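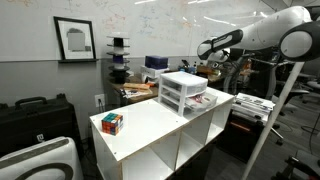

Der Roboterarm über dem Regal mit Zauberwürfel und Schubladenbox

Häufige Fragen zur Robotik-AG Skiltik

Wer kann mitmachen?
Die AG steht allen ab Klasse 9 offen, auch Schülerinnen und Schülern der Partnerschulen. Vorkenntnisse im Programmieren sind nützlich, werden aber nicht verlangt. Wer noch nie mit Python gearbeitet hat, bekommt in den ersten Wochen eine Einführung.

Wie viele Plätze gibt es?
Zehn pro Halbjahr. Gibt es mehr Anmeldungen, führen wir eine Warteliste. Wer zweimal unentschuldigt fehlt, verliert den Platz.

Wann und wo trifft sich die AG?
Einmal pro Woche von 16 bis 18 Uhr im Roboterlabor. Der Raum wird um 15:50 Uhr aufgeschlossen. In den Ferien findet nichts statt, vor dem Wettbewerb gibt es Zusatztermine nach Absprache.

Was kostet die Teilnahme?
50 Euro im Halbjahr für Material und Verbrauchsteile. Wer den Betrag nicht aufbringen kann, meldet sich bitte bei der Leitung. Die Fahrt zum Wettbewerb wird getrennt abgerechnet.

Woran wird gearbeitet?
Im laufenden Halbjahr an zwei Aufgaben. Die Gruppe Bovari beschäftigt sich mit dem Greifen und Versetzen eines Zauberwürfels, die Gruppe Sani mit dem Öffnen und Schließen kleiner Schubladen. Beide Gruppen teilen sich den Arm und arbeiten auf derselben weißen Regalfläche. Der Würfel muss übrigens nicht gelöst werden - danach werden wir oft gefragt.

Warum Schubladen? Das klingt einfach.
Für einen Menschen schon. Der Arm muss die richtige Schublade treffen, gerade ziehen und rechtzeitig aufhören. Zieht er schräg, verkantet sie oder die ganze Box rutscht mit. An dieser Aufgabe sitzt eine Gruppe leicht mehrere Wochen.

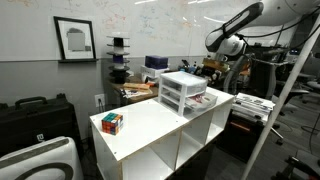

Schubladenaufgabe: Die unterste der drei Schubladen ist ein Stück herausgezogen.

Darf jeder den Arm bedienen?
Erst nach der Sicherheitseinweisung. Sie dauert eine Doppelstunde und wird jedes Schuljahr wiederholt. Solange der Arm eingeschaltet ist, sitzt eine Person am Not-Aus und macht nichts anderes. Lange Haare werden zusammengebunden, Schals und Ketten abgelegt.

Muss ich einen eigenen Laptop mitbringen?
Nein, im Labor stehen Rechner zur Verfügung. Wer zu Hause weiterarbeiten will, kann die Simulation auch auf einem eigenen Gerät installieren. Die Anleitung liegt im AG-Ordner.

Nimmt die AG an Wettbewerben teil?
Ja, im April am Pulora-Schülerwettbewerb. Jedes Team hat dort sechs Versuche, gewertet werden die drei besten. Beim letzten Mal kamen wir auf 66 Punkte. Die Teilnahme ist freiwillig, wer nicht mitfahren möchte, bleibt trotzdem in der AG.

Gibt es eine Note?
Nein. Im Zeugnis wird die Teilnahme vermerkt. Auf Wunsch kann das Projekt als Grundlage für eine Facharbeit dienen, das muss vorher mit der Fachlehrkraft geklärt werden.

Wie melde ich mich an?
Mit dem Formular aus dem Sekretariat, bei Minderjährigen mit Unterschrift eines Elternteils. Fragen beantwortet der AG-Leiter Gillespie Pringle, am besten direkt vor oder nach dem Treffen im Labor.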